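MAPPLEBECK PARK PLAYGROUND
Pre-season safety checklist with comments
Date: 2020-07-08
Inspected by: Alfie Oakley
Weather: dry, hot, a bit of wind
Work order: 797

Key: OK = fine. WATCH = look again next visit. FIX = needs work, can stay open. CLOSE = tape it off now.

1. ENTRANCE AND FENCE

Gate closes by itself — OK. Slow but gets there.
Latch catches — FIX. Only if you push it. Spring is tired.
Fence panels tight — OK
Gaps under fence — WATCH. Something has been digging by the east corner. Small enough for now, filled it with gravel from the path.
Rules sign readable — FIX. Phone number on it is the old one. Second time I've written this down.
Emergency address posted — OK

2. SURFACING

Wood chip depth, climber — OK
Wood chip depth, swings — FIX. Kicked out under every seat like always. Raked it back in but it's thin, needs topping up. 4 bags, the 50 lb ones, should do it.
Wood chip depth, slide exit — FIX. Same story. Take it out of the same bags.
Pledura tiles under the toddler unit — WATCH. Two corners lifting on the shady side. Not a trip yet. Do not glue in this heat, last time it bubbled.
Glass, litter, animal mess — OK after cleanup. Bottle caps mostly.
Drainage — OK today, but it hasn't rained. Check after a good storm.
Surface temperature — WATCH. Tiles too hot to keep my hand on at midday. Shade sail is still in storage, can someone please put it up.

3. SWINGS

Frame steady — OK. Pushed it hard from both ends.
Top bar, rust — WATCH. Surface rust by the left hanger. Wire brush and paint in September.
Hangers and bearings — FIX. One squeals. Greased it, still squeals. Worn, I think. Order a pair, no point changing one.
Chains, twists and thin links — OK
S-hooks closed — FIX. Far seat, right side, open wider than I like. Squeezed it shut with the big pliers, that will hold till the new one comes but don't forget it.
Belt seats — OK. Some fading.
Bucket seats — CLOSE one. Crack along the leg hole, you can feel it with a thumb and it pinches. Took the seat off and locked it in the shed. Chains are looped over the bar.
Seat height — OK. Lowest seat 19 inches off the chips after raking.

4. SLIDE

Steps and handrail — OK
Platform guardrail — OK
Sides of chute, sharp edges — OK
Chute surface — WATCH. Scratched initials near the top. Not deep.
Drawstring catch points at the top — OK. Ran the string test both sides, came free every time.
Exit height — OK once the chips are back, see section 2.
Metal temperature — WATCH. Faces south. Mornings fine, afternoons no. Same shade sail as above.

5. CLIMBER

Posts solid in the ground — OK
Rungs don't turn — FIX. Third rung on the ladder side spins if you grip hard. Set screw missing. Looked for it in the chips, no luck.
Ropes — WATCH. Fraying where it goes through the clamp. Outer strands only.
Head openings — OK. Probe didnt go through anywhere.
Plastic panels — OK. Tic tac toe panel is missing a piece but the rod has no sharp end.
Wasps — FIX. Under the deck, back left. Small nest. Go early in the morning with the long can and a hat.

6. SPRING RIDERS (both Lisport)

Spring, cracks — OK
Pinch points between coils — OK on the duck, WATCH on the truck. Coils close up a lot when a bigger kid leans back.
Handles and footrests tight — FIX on the truck. Left footrest wobbles. Tightened a quarter turn and it's still loose, thread may be gone.
Base plate covered — FIX. You can see the edge of it on the duck. Rake over for now.
Seat — OK

7. TODDLER UNIT

Guardrails — OK
Crawl tube — OK. Sticky. Hosed.
Steering wheel — OK, spins free, no wobble
Cap plugs on bolts — FIX. Several gone. Somebody is collecting them. Order a full bag, we always run short.
Paint chips — OK

8. BENCHES, TABLES, BINS

Splinters — FIX. Bench by the gate, front slat. Sanded the worst of it.
Table bolts — OK
Bin lids — WATCH. One lid hinge bent, still shuts.
Water fountain — shut off, leave it off until told otherwise.

9. TREES

Low branches over paths — OK
Dead wood over play area — WATCH. The maple has one dead limb, reaches almost to the swings. Want a proper tree person on it before fall, not me with a pole saw.
Roots lifting path — OK

COMMENTS AND TO DO

Brostinico has the parts order. They will want the model plate off the swing frame, it's on the back of the right leg, low down, painted over but you can read it with a fingernail. Don't let them send the zinc S-hooks again, they were the wrong size last time and it took weeks to swap.

Order of jobs if you only have one morning:
Chips under swings and slide
S-hook far seat
Wasps
Rung set screw
Gate latch
Everything else can wait its turn.

Bucket seat stays off until the new one is here. Not open to discussion. If a parent asks, say it's on order.

Shed key is on the ring with the green tag. Pliers are back on the hook, grease gun needs a new cartridge, the probe set goes in the top drawer and not on the windowsill were it warps.

Park stays open. Only thing closed is the one bucket seat.

Next full check in September, quick walk-round every week till then. Write down what you see even if it's already on the list.
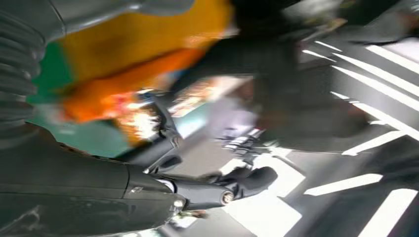

Fasteners get a hand check on every visit, all equipment — not just a look from the path. Put a thumb over each head and push sideways. If it moves, wrench. If it moves again after the wrench, write FIX and say which side. The kind of thing to look for on dark parts is the small silver bolt in the photo, round head, set into the black partway along the finger: bright metal on black is easy to find. Ours are mostly painted over and you have to feel for them. Missing or proud heads on anything a kid can reach go straight on the parts list, with the height off the ground and which post. Initial the sheet, leave it on the clipboard in the shed. A.O.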